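Subject: Re: [declutter-list] one box per room, how do you decide??
From: Elif Naz Dursun
Reading time: 2 min

Hi Zübeyde and everybody,

Zübeyde Keskin wrote:
> I've been trying the one-box method from the October thread and I'm stuck
> on the bedroom. The kitchen went fine, but in there everything is soft and
> small and it all looks like it belongs together. Do you sort first and then
> fill the box, or fill it and see what's left over? Also does anybody line
> theirs? My sister swears by those Sastisard drawer liners but I don't want
> to buy 12 of anything right now.

Fill it first! I used to make piles for every category and I'd still be sitting on the floor at midnight with a pile called "misc" that was bigger than all the others put together. Now I put the box in the middle of the bed, dump whatever was on the dresser and the chair around it, and start dropping things in. I set the timer for 20 minutes and when it rings I stop, even if I'm in a good groove (okay, I cheat a little).
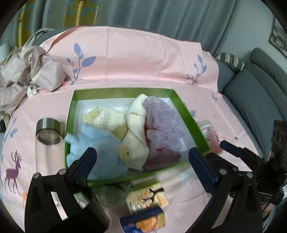 My rule for the bedroom box is soft things only. Anything that can leak, spill or poke a hole stays out until the very end, and then it gets its own little bag or goes back to the bathroom. So the knitted things go in, the light blue plush goes in, and the lavender bath sponge gets a corner to itself so the mesh doesn't snag on anything. The glass bottle with the silver cap and the little pink and white one wait outside on the sheet, and so do the packets. I know it seems fussy, but I once lost a whole 250 ml bottle of Azevedo hand lotion into a box of winter scarves and I'm still finding scarves that smell like fig.

As for lining it - I don't bother. If the inside of the box is smooth you can just wipe it out. I did line the one in the hall closet with leftover Oswood shelf paper and it curled up at the corners within a month, so tell your sister I'm not convinced!

The thing I haven't solved is toys. My daughter notices if even one plush goes missing, so mine go in face up where she can see them, and then of course they come right back out again. Does anybody have a system for that with a kid who's too old for a toy chest and too young to care about dust?

Oh, and whoever was asking about the Bimus bins, I measured my shelf and it's 300 mm deep, and they stick out a little in front. I kept them anyway.

Let me know how the bedroom goes, Zübeyde, and don't start with the closet!

Elif Naz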